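Looking after printed gripper fingers and the sorting table

Wipe the fingers at the end of every session. A cloth wrung out in warm water with a drop of dish soap is enough. Syrup from old cans dries in the ribs, and a cotton swab gets it out.

Check the finger screws every 25 hours. We run an Alero arm with printed fingers, and the screws on ours take a 3 mm hex key. Snug is fine – too tight and the base cracks.

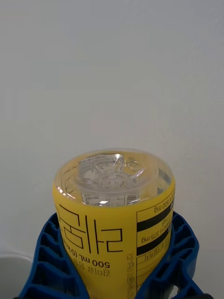
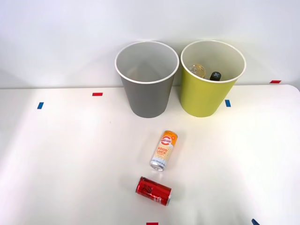
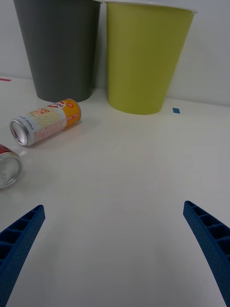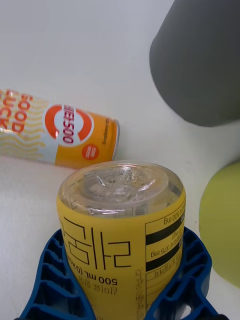
Put tape marks on the table before you teach any positions. Use two colors, one for the bins and one for the items, and write down which is which. Plain vinyl tape lifts cleanly for a few months, then leaves glue. The red and blue strips near the bins should be pressed flat at both ends, or a finger will catch one sooner or later. Keep cans lying on their sides well clear of the bin bases so the open fingers have room to come down around them.

Replace a finger when a rib splits. Glue doesn't hold for long. Print spares in pairs and swap both – a new finger is stiffer than an old one and pushes the bottle sideways.

Recheck the zero position after any swap. Jog down to 12 mm above the table, lay a ruler under each tip and compare.

Clean the wrist lens last, with a dry lens cloth. Glass cleaner fogged ours.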